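12 November 2023
By Konrad Chmielewska and Konrad Krawczyk
Reading time: 5 minutes

We use cookies to remember your settings. By continuing to read you accept their use.

3. Portion reporting in shared meals

3.1 Background to the measure

Most household food surveys ask one person to report for everyone at the table. The method is cheap, and it works fairly well where each person is served a separate plate. It works poorly where food is set out in common and people take from it over a long sitting. In that case the reporter knows what was cooked but has only a weak idea of who ate which part of it. Earlier rounds of the Kirnley household panel handled the problem by dividing the cooked amount by the number of people present. Equal division keeps the household total correct and removes all variation inside the household, so it cannot be used to study differences between adults and children or between those who cook and those who do not.

The present section describes the portion diary used in the second round and compares its results with equal division. The diary was developed with Flamow, a small survey office in Plastby, and was tested in March on a subset of panel households. Because the test period overlapped with Ramadan for part of the panel, the diary had to cope with evening meals that ran late and were eaten in several stages. Households that were fasting were given the same booklet as the others, with the meal slots left unnamed - the respondent wrote in the start time of each sitting instead of choosing from breakfast, lunch and dinner.

3.2 Units

Respondents recorded portions in one of three kinds of unit: pieces, spoons, and plate shares. Pieces were used for anything that came to the table already divided, such as rolls, dumplings and fruit. Spoons were used for stews, rice and sauces, and referred to the household's own serving spoon, the volume of which was measured once at the start of the diary week. Plate shares were used for everything else and were recorded in quarters.

The choice of unit was left to the respondent. We had considered fixing a unit for each food, but a fixed list grows quickly and is hard to use at the table. Leaving the choice open created a different problem, in that the same food could be reported in different units by different members of one household. A roll might be entered as one piece by one person and as a quarter plate by another. These cases were resolved at the coding stage by converting all entries to grams with the household's own weights where they existed and with panel averages where they did not.

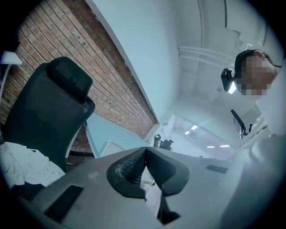
Conversion to grams is the main source of added error. For pieces, the error depends on how much the items vary in size within a batch. For spoons, it depends on how full the spoon was, and the diary had no entry for this. Plate shares carry the largest error of the three. A quarter plate of salad and a quarter plate of potatoes take up a similar area and differ widely in weight, so the conversion needs both the food and the type of plate. We asked each household to record the rim-to-rim width of the plates in regular use, and applied a single depth value to flat plates and another to bowls.

3.3 Sample and completion

Diaries were sent to 600 adults. Of these, 429 returned a booklet that met the completion rule, meaning that at least 5 days had entries and that no more than one sitting per day was marked as forgotten. A further 49 returned booklets that failed the rule. These were kept for the analysis of missing entries but are left out of the portion estimates. The remaining adults did not return a booklet, and their non-response was treated in the weighting step together with that of the first round.

Completion was lower in larger households. It was also lower where the person who did most of the cooking was not the person who had signed the consent form. Interviewers in Plastby noted on several contact sheets that the booklet had been passed from one member to another during the week, and a change in handwriting supports this in a number of cases. We did not exclude such booklets, as the instructions did not forbid it.

3.4 Serving and eating as separate events

The first draft of the diary treated a portion as a single event. A respondent took food and was assumed to have eaten it. In the test this proved too simple. Food moved between plates after it was served, mostly from adults to children, and part of what was served went back to the dish or was kept for the next day. The revised booklet therefore has two columns, one for what was put on the plate and one for what was left on it or passed on. Figure 3 shows a place laid with a divided tray and a separate round plate, a layout in which the two columns can be filled in for each vessel on its own.
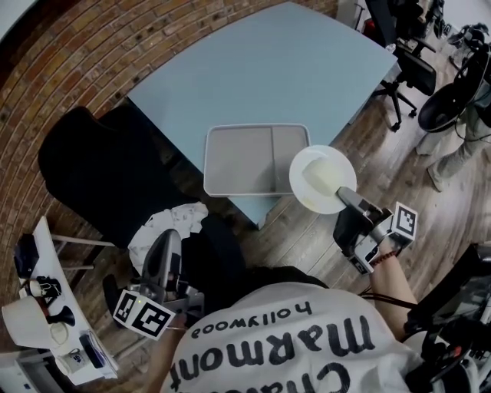 Figure 3. Divided tray and round plate on a pale blue table.

The second column was filled in less often than the first. When it was blank, we had to decide whether a blank meant nothing left over or no answer. We took the cautious reading and coded it as no answer if the respondent had left the column blank throughout the booklet, and as nothing left over if the column had been used at least once on another day. The rule is open to question - a person who fills in the column once may do so only because the amount was large enough to notice. As a check, the estimates were run again with all blanks coded as no answer. The ranking of food groups did not change, though the intervals were wider for bread and for cooked grains.

Passing food between plates raised a further issue in coding. If both the giver and the receiver kept a diary, the same amount could appear twice, once as passed on and once as served. Matching was done by sitting start time and food name. Where the two amounts disagreed, the giver's entry was used, on the ground that it was made against a known starting portion.

3.5 Comparison with equal division

Under equal division, by design, all members of a household have the same intake at a given sitting. The diary shows clear departures from this. Adults who cooked reported smaller served portions and more entries with a late start time, which fits a pattern of eating after the others have begun. The gap was larger for dishes served in pieces than for dishes served by spoon. We are careful about reading much into this last result, given that cooks are also more likely to taste food before it reaches the table, and tasting was not recorded in either round.

For household totals the two methods agree closely except in the households with late evening sittings. There the diary total falls below the cooked amount even after leftovers are taken into account. Part of the gap is probably due to guests, who were listed in the booklet by number but did not keep a diary themselves. The treatment of guests is taken up in section 4.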